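Work & Industry | Long read

Teaching the arms to pack

At a gift set packer in Girnness, the people on the line are now also the people who show the robots how to do it. They have mixed feelings, and so does the firm.

600 shares

The morning break at Gerko starts when the belt stops. The packing hall goes quiet, people take their gloves off, and there is a short queue for the kettle. Gerko packs gift sets for other companies. Most of what comes through is cosmetics, with some candles and kitchen things, and none of it is made on the premises. It arrives in cartons, gets taken out of the cartons, and leaves in nicer boxes.

There are 18 people on the regular line. In December the firm takes on as many temporary staff as it can find, and it can't always find them. Girnness is at the end of a bus route and the last bus leaves before the late shift finishes. On its busiest day last winter the hall sent out 3,470 sets, and people who worked that day still mention it.

The firm had looked at machinery before. Years ago it bought a second-hand carton former, which still works, and a label applicator, which doesn't. Machines of that sort want the same box all week. Gerko's jobs change every few days. One order is a brush and a pot of powder in a tray, the next is three bottles and a ribbon. By the time a conventional machine had been set up for a job, the job would be over.

What changed is how a robot can be told what to do. Gerko now rents two arms from a company called Hadgu, and they aren't programmed in the way the carton former was. They are shown. Somebody who knows the work picks up a hand-held gripper, with the same sort of fingers that the arm has on its end, and does the job with that while a camera on the tool records it. They do it again, and again, moving things about on the table each time. The recordings are used to train the software that moves the arm.

The somebody, in this case, is whoever is on the rota. Everyone on the line was offered the chance to do recording shifts. Most said yes, mainly because the shifts are done partly sitting down. 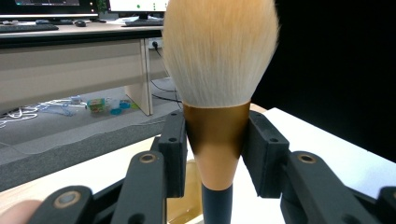

A powder brush held by its ferrule, between the finger pads of a hand-held gripper.

Makeup brushes were among the first things tried, and they are a good example of why this takes so long. A packer picks up a brush without thinking. She takes it by the handle or by the metal collar, never by the head, and turns it in her fingers so that it goes into the tray the right way up. With two flat pads instead of a hand, every part of that has to be worked out afresh. Squeeze the bristles and they splay. Hold the handle too near the tip and the head swings down. The collar, or ferrule, is the best place, but it tapers, and a tapering thing will slide out of a grip that isn't quite square.

"I've been doing brushes for years and I couldn't have told you how I did them," one packer told me. "The first afternoon I dropped nearly every one. My fingers knew and I didn't."

She has got much better at it. She now holds the gripper low down, keeps her elbow on the table, and goes for the ferrule from the side. Others do it differently, and they have been told to carry on doing so. If all the recordings looked the same, the arm would only know one way in, and would be stuck the first time a brush was lying at an odd angle.

The drops are a sore point. In the early weeks people stopped a recording whenever something went wrong and started over. Later they were asked to keep going if they could, pick the thing up again and finish, so that the software would have some examples of recovering from a mistake. A few of the older hands found this hard. They had spent their working lives being told not to send out anything that had been dropped, and here they were being asked to leave the dropping in. Stock used for recording is never packed for customers afterwards, but it took a while before everybody was comfortable with that.

The work is slower than the line and in some ways duller. On the line there is talk, and the radio. In a recording session you are on your own with a table, or with one other person, and you do the same small movement until the list says to change. Wrists get tired. The grippers are heavier than they look, and the firm's first guess at how long a session should last was too long. It was cut after complaints. People now swap out well before they ache, or are supposed to.

On the other hand, nobody is counting sets. The line has a target up on a board and the recording table doesn't. Several people said they had come to like that part a good deal. One man, who came to Gerko from fish processing and says he has never had a job before where slow was allowed, now asks for extra sessions.

Brushes then go into things, and that brings its own trouble. A brush that is going to stand in a pot or a cup has to be turned so the handle points down, carried over the rim and let go at the right height. People tilt it as they carry it and straighten it at the last moment. An arm trained only on upright brushes would catch the rim, so the tilted ones have to be recorded as well, from the left, from the right, near to the cup and some way off.
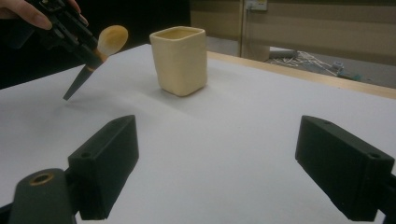

What the arms do now

At present the two arms work at the start of the line, taking items from a shallow bin and setting them in trays. They are slow. A person standing at the same bin would do the job faster and would spot a scratched lid on the way. But the arms run through the breaks and past the last bus, and in the morning there are filled trays waiting where there used to be empty ones.

They stop often. A brush rolls against the side of the bin, or two get picked up together, and the arm waits with its light on until someone comes. On the evening I visited it happened twice while I was drinking a cup of tea. The person who clears the stoppages is one of the packers, on a slightly higher rate, and she keeps a notebook of what went wrong. The notebook decides what gets recorded next. When it filled up with entries about thin brushes, the table was given over to thin brushes for as long as it took.

That loop, from stoppage to notebook to recording table, is the part that Gerko's managers are proudest of. It is also where the packers have most say. An engineer from Hadgu comes in from time to time, but he doesn't know that the lids on one customer's pots work loose in the cold, and they do.

The question of jobs

Nobody on the regular line has lost their job. The firm has said in writing that none of them will as a result of the arms, for the length of the present rental. It has said nothing in writing about what comes after that, and people have noticed.

The effect on temporary staff is less clear. Gerko says it wants the arms to fill places it has failed to fill in past winters. If they do well, though, it will want fewer people at the busy time, and in Girnness those weeks of winter work matter. One woman who has come in for several Decembers running, and was hoping for a permanent place, told me she had stopped hoping. She had no quarrel with the machines themselves. She thought they were quite interesting to watch.

Pay for recording was argued over as well. At first it was simply the normal hourly rate. The staff's view was that a recording is worth something long after the hour in which it was made, and that they ought to get more for it. After some weeks the firm agreed to a supplement for each session. It is small. The staff also asked what would happen to the recordings if Gerko stopped renting from Hadgu, and whether other firms' robots could be trained on them. The answer is that Hadgu may use them, with faces and voices removed. Some people shrugged at that. Two withdrew from the rota, and they went back to the line without any fuss being made.

At Cetwood, Gerko's smaller site along the coast, the staff were asked if they wanted the same arrangement and decided to wait. Cetwood does the ribbon work. Ribbon is soft, it slips, it has a right side and a wrong side, and every bow has to look like the one on the sample card. No one I spoke to at either site thinks the arms will be tying bows soon. Cetwood people say this with some satisfaction.

Back in Girnness the next list for the recording table has already been pinned up. It has powder pots on it, and a square cup that takes a brush standing up, and a kind of hinged tin that the packers all dislike. The tin has to be held open with one hand while the other puts something in it. With a pair of grippers that means two people leaning over the same table, or one person with a gripper in each hand. They had tried it both ways when I left and hadn't settled on either.

Comments

Guest
I did three winters at a place like this, different town. The bit about your fingers knowing is spot on. I trained new starters and the only way was to stand next to them and do it. Writing it down was useless.

Guest
Small supplement for teaching the machine that does your job. I'd want to see the figure before I called that an agreement.

Tapes and Trays
Wrist strain wants taking more seriously than one paragraph. Holding a tool out in front of you and pinching for an hour is worse than packing. We use a balance arm to take the weight off, they aren't dear.

Guest
Is the late bus ever coming back? Asking as someone who'd have taken the job.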